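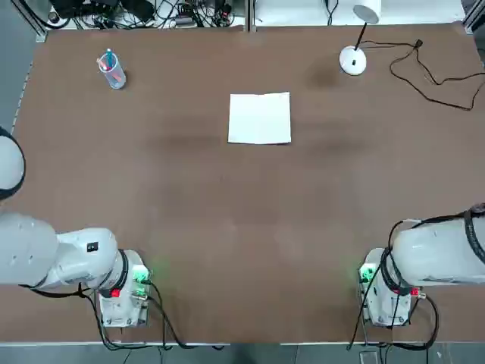
Section 3. Setting Up the Writing Table

This section covers the shared writing table from the Skatdale furniture range: where to put it, how to level it, how to lay out the pen cup and other small items, and how to look after the top. Assembly of the legs and underframe is in Section 2. Finish that first and check that every bolt is tight.

You will need the 9 mm wrench from the hardware bag, a soft cloth and a second person for the lifting.

3.1 Placing the table

1. Choose a flat part of the floor. A thick rug will make leveling harder.
2. Leave enough space behind each chair for a person to stand up and pass.
3. Lift the table with one person at each short end. Do not drag it. Dragging bends the foot screws.
4. Set it down gently and press on each corner in turn. If a corner dips, go to 3.2.

CAUTION: Do not lift by the edge of the top alone. Hold the underframe with both hands.

Note: The table may stand with one long side against a wall. In that case the wall side becomes the far side, and the small items go there.

3.2 Leveling

1. Find the corner that moves when pressed.
2. Have your helper take the weight off that corner.
3. Turn the foot screw counterclockwise with the wrench to lengthen the foot. Half a turn at a time is enough.
4. Lower the corner and press again.
5. Repeat until the top no longer rocks, then tighten the lock nut.

If the foot screw is fully out and the table still rocks, place a Plosilcombe leveling pad, part 3909, under the foot. Use one pad per foot and no more. Stacked pads can slip.

3.3 Laying out the small items

The top is meant to be kept mostly clear. Pens and other desk items go in a loose row along the far side, where a seated person can reach them without leaning on them. The middle of the table is for the work.

1. Wipe the top and let it dry.
2. Stand the pen cup toward the left end of the far side. Keep it back from the edge by the width of a hand.
3. Put the pens in the cup. Cap each one first. Pens with caps go in cap up, so the color is easy to see and the tip stays off the bottom of the cup.
4. Set the remaining items along the same side with a little space between them. The row does not have to be straight.
5. Sit down at the near side and reach for each item. Move anything that makes you stretch.

Note: A clear plastic cup lets you see what is in it without picking it up. Two pens, one blue and one red or pink, are enough for most tables. A long pen will lean in a wide cup. The cup stays steady as long as the heavier pens are not all on one side.

CAUTION: Do not fill the cup with scissors or metal rulers. A top-heavy cup tips easily, and metal edges will mark the surface.

3.4 Cables near the table

1. Let cables hang down over the near or far edge with some slack. A tight cable pulls on whatever it is connected to.
2. Keep plugs and power strips off the tabletop.
3. Check the floor under the table before you slide a chair in - a chair leg on a cable will damage it in time.

3.5 Care of the top

The brown finish is smooth and shows dust and fingerprints, especially near a window. Wipe it with a damp cloth and then a dry one. For ink, use a drop of dish soap on the damp cloth and work from the outside of the mark toward the center. Old ink may need two or three tries.

Do not use scouring powder, bleach or nail polish remover. Do not put a hot mug straight on the surface.

Wash the pen cup by hand in warm water. Cups washed in a dishwasher turn cloudy. Dry the inside fully before the pens go back.

3.6 If something is wrong

The table rocks after a few weeks: repeat 3.2. Floors settle and lock nuts work loose.

The pen cup slides when bumped: wipe the base of the cup and the tabletop under it. Dust is the usual cause.

The top has a raised edge or a bubble: stop using that area and contact us with the batch number, which is printed on the underside near the center rail. Batches from 2000 onward use the newer foot screws and take the parts listed in this guide. For earlier batches, ask for the Ornton parts sheet.

Replacement cups, foot screws and pads are ordered through the Hajji parts desk. Write to Analyn Fajardo for parts and to Kamonchanok Srithong for questions about this guide.

Section revised 28 Apr 2022.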